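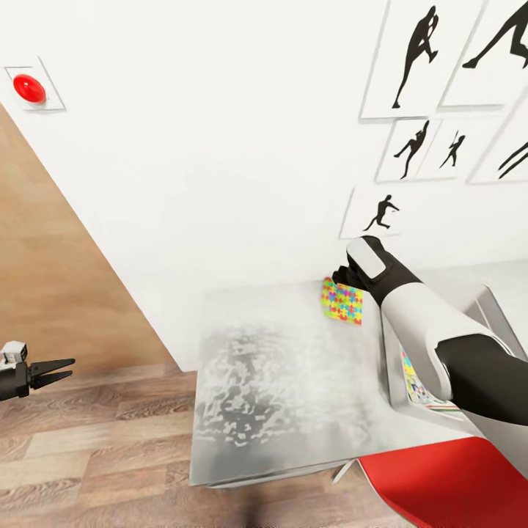

Un brazo robótico, sobre una tarjeta con dibujo de rompecabezas en una de las salas simuladas del taller.

El taller de robótica empieza con las sillas mal puestas y alguien buscando un alargador. Los alumnos trabajan por parejas y cada pareja tiene una pantalla. Casi todo lo que hacen este trimestre ocurre dentro de un simulador: viviendas dibujadas por ordenador, con sus muebles y sus cuadros, donde un robot de dos brazos tiene que aprender a manejar objetos pequeños y planos.

El proyecto se llama Drillus y lo dirige Herman Pasaribu, profesor de tecnología. Lo puso en marcha en agosto con 12 estudiantes de bachillerato. La mayoría había programado algún juego sencillo; dos no habían escrito nunca una línea de código.

«Pedí objetos finos a propósito», explica Pasaribu. «Un cubo lo agarra cualquiera. Una tarjeta pegada a la mesa te obliga a pensar por dónde entran los dedos».

Cada equipo prepara su propia lista de pruebas y anota los resultados en un cuaderno de papel. El reglamento interno pide 100 intentos por objeto antes de cambiar un solo parámetro, una norma que al principio levantó protestas. Entre todos llevan ya 800 intentos registrados. En 264 de ellos la pinza llegó a levantar el objeto, y el resto se clasifica según el fallo: mala aproximación, choque con el mueble o agarre que resbala.

La superficie cambia mucho las cosas. Sobre una mesa rígida, el equipo Sketix consiguió pronto una trayectoria estable. Con un mueble acolchado tuvo que volver a calcular la altura de la mano y el ángulo de entrada.
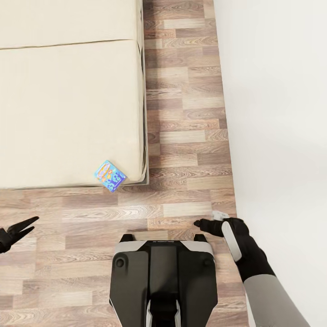 El robot visto desde arriba, con las dos manos separadas del objeto de colores que descansa sobre el mueble color crema.

La otra discusión del curso es la del punto de vista. El equipo Zisteo prefiere mirar desde lo alto del robot, porque así ve las dos manos a la vez. Los de Sketix alternan varias cámaras y pierden más tiempo en cada prueba – aunque dicen que detectan antes los choques.

El 19 de noviembre de 2024 los equipos presentarán su trabajo a las familias en el salón de actos. Cada pareja mostrará una prueba completa y leerá una página de su cuaderno, elegida por sorteo. Después habrá turno de preguntas.

Las plazas para el segundo trimestre se piden en secretaría. No hace falta saber programar, pero sí quedarse hasta que los equipos estén apagados y los cuadernos en el armario.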